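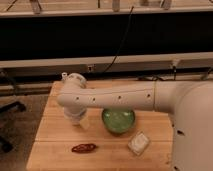 Dunne Frame Drum, 16 inch

Hand percussion / Frame drums / Item 696

Let's start with what this drum won't do. It won't teach you to play. It won't make a kitchen sound like a wedding hall in Cairo, whatever the sticker on the old packaging claimed. We asked Dunne to drop that sticker and they did, in January.

It is a plain 16 inch frame drum with a synthetic head, a bent maple shell and a thumb notch. The price is $59. Dunne builds it at their Nonthorpe shop and we sell it because it stays in tune through a damp summer, and most drums at this price don't.

Sound

The low stroke is good. It's round and it carries. The rim stroke is thinner than we'd like, and players coming from goatskin will notice right away. Dunne calls the tone "authentic." We don't know what that means on a plastic head, so we took the word off this page.

Tuning

There are five tuning bolts on the inside of the shell, and the key is in the box. Go around in small turns. The catalog says the drum "never needs tuning," which makes you wonder why they put bolts on it.

Which tradition is it for?

Sellers like to list every style from Morocco to Iran and let you sort it out. Frame drums from different places differ in depth, head, jingles and the way they're held. This one has no jingles and a shallow shell. It's fine for general hand drumming and for backing a singer. If your teacher plays riq or daf, ask what they want you to buy before you order from us or anybody else.

Compared with the Clormont

The Clormont 16 costs more and has a natural skin head. It sounds warmer on a dry day. On a wet one it goes slack and you'll be holding it near a lamp between songs. Some people enjoy that. We get a lot of Clormonts back.

About that test

Raltirholm, who import both drums, quote a trial of 4,000 strokes on the Dunne head with "no change in tone." We haven't seen how tone was measured or who was listening. An evening of dance music could use up that many strokes anyway, so we wouldn't put much weight on it.

In the box

Drum
Tuning key
Thin cloth bag (dust only, buy a padded case if you travel)

Returns

30 days, head unmarked, key included. Replacement heads are sold separately.

Page last checked 2020-07-28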